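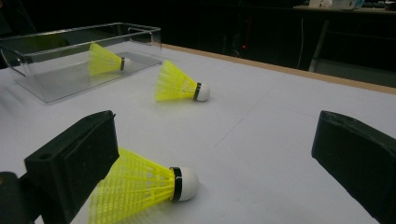
Três volantes de saia amarela, um deles já na caixa transparente.

O protocolo de triagem ocupava duas páginas e Tươi Khúc tinha escrito as duas. A primeira tratava da saia, a segunda da base. Estavam presas à parede do depósito do clube Detmont, à altura dos olhos de quem se sentasse à mesa branca, com quatro pedaços de fita-cola.

Sang chegou às 9 da noite, depois do último treino. Pousou o saco no chão e leu o protocolo desde o início, embora o conhecesse. A irmã não levantou a cabeça.

- Mudaste o ponto sete - disse ele.

- Acrescentei a costela partida junto ao pescoço. Antes só estava a costela partida no bordo.

- Há diferença?

- No bordo, o volante ainda voa direito. Junto ao pescoço, abre para um lado e não volta.

O lote era de 61 volantes, todos de plástico, recolhidos do pavilhão no fim de agosto. O torneio de Tuletholm pedia volantes da mesma cor e da mesma velocidade, e o clube não tinha verba para comprar tubos novos. A encomenda à Arkach estava parada desde a primavera por falta de uma assinatura. A triagem era a alternativa.

O procedimento era simples. Pegava-se no volante pela base, entre o polegar e o indicador. Rodava-se uma volta completa diante do candeeiro, com a abertura da saia virada para a luz. Uma malha deformada notava-se de imediato: as aberturas deixavam de ser regulares e a sombra no tampo ficava oval. Depois comprimia-se a saia com dois dedos e soltava-se. Se recuperasse a forma antes de se contar até dois, passava. Por fim verificava-se a faixa escura do pescoço. Uma faixa solta significava cola cansada, e a base acabaria por rodar em jogo.

Os aprovados iam para a caixa transparente, deitados, todos na mesma direção. Os outros iam para o balde.

Sang sentou-se e começou. Trabalhava mais depressa do que ela e com menos luz. Ao quinto volante, Tươi tirou um do balde e pô-lo outra vez na mesa.

- Este está bom.

- Está mole.

- Está frio. Deixa-o dez minutos ao pé do candeeiro e repete.

Ele deixou-o. O plástico tinha esse comportamento: abaixo de certa temperatura endurecia e estalava, acima dela cedia demasiado. O pai costumava guardar os tubos no armário da caldeira, de novembro a março, e mudava-os para a cave no resto do ano. Tinha um caderno com as temperaturas. O caderno estava agora na gaveta da mesa, debaixo da fita-cola, e nenhum dos dois o abria durante a triagem.

- O Kiều telefonou - disse Tươi.

O Kiều era o pavilhão onde o pai tinha dado aulas durante vinte e dois anos. Usavam o nome do edifício para designar quem quer que ligasse de lá.

- Que queriam?

- Vão esvaziar o cacifo. Perguntaram se queremos o que lá está.

- E o que lá está?

- Uma raquete sem cordas, um par de sapatilhas, três volantes.

Sang rodou o volante que tinha na mão. Deu a volta completa e começou outra, que o protocolo não pedia.

- De que cor?

- Amarelos.

- Plástico?

- Não perguntei. Ele só usava plástico com os miúdos.

Pousou o volante na caixa, com a base para a direita. Ajustou-o para ficar paralelo à parede de plástico. Tươi viu o ajuste e não disse nada, embora o protocolo previsse apenas a direção e fosse omisso quanto ao paralelismo.

Passados os dez minutos, ela repetiu o ensaio de compressão no volante que ele tinha rejeitado. A saia voltou à forma. Repetiu-o segunda vez, com o mesmo resultado, e entregou-lho para que fosse ele a colocá-lo.

- Vou lá amanhã - disse Sang. - Ao cacifo. Saio às cinco.

- Leva um tubo. Se os meteres no saco, amolgam.

Ele foi à prateleira, escolheu um tubo vazio e experimentou a tampa. Estava larga. Experimentou outro, que fechava bem, e guardou-o no bolso lateral do saco.

Tươi pegou na caneta, levantou-se e acrescentou uma linha ao fim da segunda página: os volantes provenientes do Kiều não entram no lote. Leu a frase, corrigiu um acento e voltou a sentar-se. Faltava ainda mais de metade. Sang puxou o candeeiro para o meio da mesa e pegou no seguinte.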